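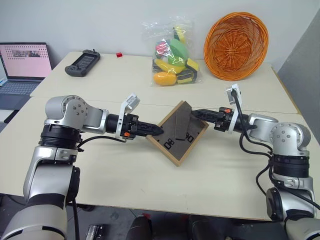

July 19, 2019

Quick one tonight, I owe this blog something and my brain is still full of two-arm control stuff so that's what you get.

Last post I said the closed chain problem was basicaly solved. It was not. Two arms, one rigid thing between them, and every millimeter they disagree turns into force. Position control on both sides is fine right up until somebody's calibration is off by a hair, and somebody's calibration is always off by a hair.

What I had before: planner makes a path for the object, I take the grasp offset for each side, run IK twice, send both joint trajectories, pray. Works for slow flat moves. Tilt anything and the wrists start fighting. Could see it in the effort plots, left and right climbing in opposite directions, very symmetrical, very bad.

New version. Left is stiff and follows the path. Right is compliant along the line between the two grippers and stiff in everything else. So the squeeze axis is soft, the tilt is not. Took me an embarrassing amount of time to write the compliance in the object frame. I had it in the tool frame of the right arm, so as soon as the object rotated the soft direction was pointing somewhere silly and the thing sagged. If you're doing this, check your frames first. Then check them again with the object rotated, all my early tests were at zero tilt where the bug is invisible.

Other thing: time sync. This one hurt. Both controllers run at 200 Hz and I assumed that meant they were together. Nope. Same rate, different clocks, and each one starts its trajectory when it feels like it, meaning when the message shows up. I logged start offsets over an evening of runs and the worst was 9 ms. Doesn't sound like much. At low speed it isn't. At the speed I want, it's the whole force budget.

Fix was boring. Stamp the trajectory with a start time a little in the future, both sides wait for it, reject if the stamp already passed. Should have done it in the first place. There's a flag for exactly this in Prododari (that's the trajectory layer, for anyone new) and it was off by default and I never read that page of the docs. Fine.

Planner next. Sampling for two arms holding one thing is slow because nearly every random sample breaks the constraint, so you throw away almost everything. Counted it for one query: 2,226 samples, 863 of them even projected onto the constraint, and most of those were in collision with the other arm anyway. So now I sample the object pose instead, solve IK for both, keep it if both sides have a solution on the same branch as the previous one. The branch part matters!! Without it you get these lovely paths where one elbow flips over in the middle, which is legal as far as the planner knows and would tear the thing out of the grippers.

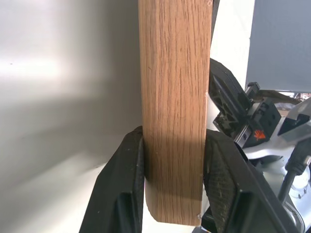 Gripper side is simpler than I made it. I had this big state machine, approach, touch, close, confirm, regrasp, with timeouts on every arrow. Deleted most of it. Now it closes until the width stops changing and the current goes over a threshold, then holds at a lower current. If width goes to fully closed there is nothing in there and it bails out. Three outcomes, three lines in the log. The old one had a "confirm" state that as far as I can tell only ever confirmed.

One catch. The width stops changing for a moment when the motor starts too, because it hasn't moved yet. Guess who got a successful grasp on air. Ignore the first few ticks.

Perception I haven't touched much. Pose from the head view for the coarse approach, then switch to the wrist view for the last bit. The handover jumps. If the two estimates disagree the target hops sideways just as the fingers are going in, worst possible moment. Right now I blend over a short window and clamp how far the target can move per tick. It's a band-aid. The real thing would be one filter that takes both, with sane covariances, and I've started that branch twice and gone to bed twice.

Also the wrist extrinsics. I redid hand-eye on both sides and the residuals were smaller, great, and then the grasps got worse. Had the new transform loaded on the right and the old one cached on the left. There's a cache. I wrote the cache. It now hashes the calibration file and yells at startup if the two don't match what's on disk.

Tooling bits, for the two people who asked:

Log viewer is still Altance. Still ugly, still the only one that scrubs two joint streams and video together without choking. I wrote a small script that shifts one stream by the measured clock offset before loading, otherwise you stare at plots that are lying to you. Will put it up once I strip out the hardcoded paths.

Config is one file per setup now, no more inheriting from a base config that inherits from a base config. Duplicated lines, don't care, I can read it.

Replay mode works without hardware. Feed it a recorded log, it runs the planner and the controllers against the recorded states and diffs the commands. Caught the elbow flip again after a refactor. Best afternoon I've spent on this thing.

Still broken: release. Letting go with both sides at once while the right is compliant gives a little kick, becuase the stored squeeze has to go someplace. I think I need to ramp the internal force down to zero and only then open. Tried opening one side first, don't do that.

Plan is to have the filter and the release done before the Zasavia meetup in September. I'm down for a short talk there, title is still "TBD", the Ó Conaill slides template wants an abstract and I keep not writing it. If you're going and you've done force ramping on cheap current sensing, come find me, mine is noisy enough that the ramp target is mostly inside the noise. Comments are open again btw, the spam thing should be fixed.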